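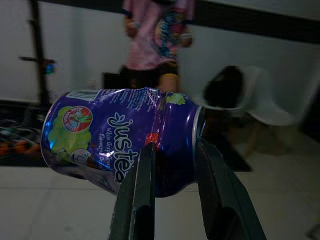
Imogen Fothergill
Profile pages editor, Plunberg

Ticket: actress bios showing wrong film credits
Status: open, partly fixed
Priority: high (readers are emailing)

Problem as first reported. Actress profile pages on Plunberg pulling credits from the wrong person. Someone opens the page for a soap actress and the filmography underneath belongs to a stuntwoman with the same last name. Birthplace right, photo right, early life section right, then a list of movies she was never in. Three reader emails before 9 a.m., one from an agent who was not happy.

First thought was a bad copy and paste by whoever wrote the bio. Checked the draft. Draft is fine. Credits aren't in the draft at all, they get filled in from Trundano when the page is built.

Opened Trundano. Searched the last name only. Got back a stack of people, top one is the stuntwoman. So the page builder is taking the first match and not the person ID. Worked fine up to the June update as far as I can tell. Nothing in the release note about it, just "improved name matching". Great.

Checked how bad. Exported every page in the Actresses category, 1,811 pages. Compared the credit block against the ID saved in the bio. 216 don't match. Most of those are common last names, plus a bunch where the actress changed her name after getting married and the old name is still in the ID field.

Tried so far:
Cleared the page cache. No change.
Rebuilt one page by hand. Wrong credits came back, same stuntwoman.
Typed the full name with middle initial in the match box. Fixed that page, broke the sister's page (also an actress, of course).
Turned off auto fill on one page and pasted credits in. Holds. Slow though, and the awards box goes blank when you do it.

The awards box thing is seperate, I think. It reads from the credit block and when there's nothing automatic in there it gives up. Logged it here anyway so it doesn't get lost.

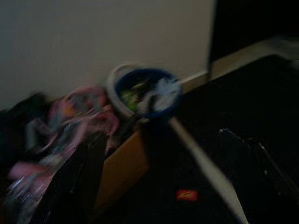

Should writers take the wrong credits down by hand while this is open?
Leave them alone unless the page is on the high traffic list. A hand edit gets overwritten at the next rebuild, and then we can't tell which pages were checked. If an agent or the performer writes in, hide the whole credits section with the switch at the bottom of the editor and add the page name to this ticket.

Update, 2:15 p.m. Heard back from Trundano support. They say the ID lookup still works but the field got renamed, and if our template asks for the old field it falls back to last name. So it's our template. Asked them why a missing field doesn't throw an error, no answer on that yet.

Changed the field name in the test template. Ran it on 26 of the bad pages. All but two came back right. The two that didn't:

1. Child actress with one TV movie. Her ID was typed in with a space on the end. Removed the space, fine now.

2. Ma. Credited by one name only, and two letters is under the minimum for search, so the fallback returns nothing and the page shows "No known roles". She has a long career, that's an awful line to have up. ID in our bio is blank. Needs someone to look her up and fill it in, I'll do it tonight if noone else has. 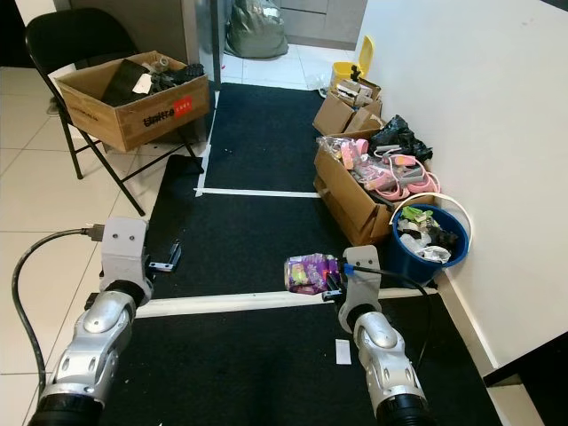

Next thing is pushing the template live. Don't want to rebuild everything at once, last time we did that the site crawled for most of an afternoon. Going in batches of 300, bad pages first, then the rest alphabetically. Hosting at Pradidport have been told, they want a heads up before each batch and they want it outside the evening peak.

Also noticed while in there: the "breakthrough role" line under the photo uses the same lookup. So a few of those are wrong too, and they show up in search results, meaning people see it without even opening the page. Those need a recrawl after the fix. Not sure how long that takes.

Update, 5:40 p.m. First batch done. Spot checked the soap actress, credits right, awards box back. Sister's page right as well. Emailed the agent.

Still to do:
Remaining batches
Ma's ID
Married name pages, check the ID field one at a time
Ask Trundano for an error instead of a fallback
Breakthrough role lines, recrawl

Leaving open. Please dont merge with the headshot ticket, diferent problem. If you see a wrong movie on a page after tomorrow's rebuild, add the page name and the wrong title below, both, a name alone doesn't help me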